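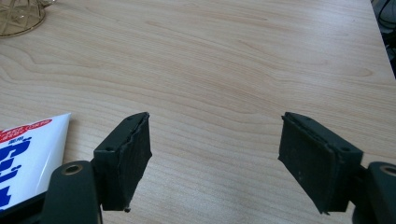 Pale wood grain on a tabletop, Brandcombe open day.

The furniture works at Brandcombe opened its doors on October 30, 2020, the first time since the August shutdown. Numbers were held to six per tour and I was on the second one, with Gifty Frimpong leading.

We started in the timber yard. Most of the stock comes in by truck and sits under cover until the moisture reading suits the cutters. Gifty had a meter on a lanyard and let us try it on a few boards. The stacks are tagged with a colour for the year and a number for the supplier, and she said the hardest part of the job is getting people to put the tags back.

The cutting hall is loud, so we were given earmuffs and watched from behind a yellow line. The main panel saw is a Druvel, older than the building. Offcuts go down a chute to the boiler, which heats the finishing rooms through winter.

Krešimir Leka met us in the pressing room. He has run it for years and talked mostly about glue. Their Plondeo range of tables needs a slower press than the rest, and he keeps a notebook of every batch that has lifted at the corners. There were 271 entries when I asked. He did not seem bothered by it — the notebook goes back to his apprenticeship.

Finishing was closed to visitors, so we looked through the window at the drying racks. The works turns out 1,000 tabletops in a good month, most of them for schools and cafés.

Morning tea was in the old Dimitriou building across the lane, which used to be the upholstery shop. Scones, urn coffee, a table of seconds for sale. I bought two stools with small marks on the legs and had to come back with the ute to collect them.

Parking is off the back lane. Wear closed shoes, as they do turn people away at the gate.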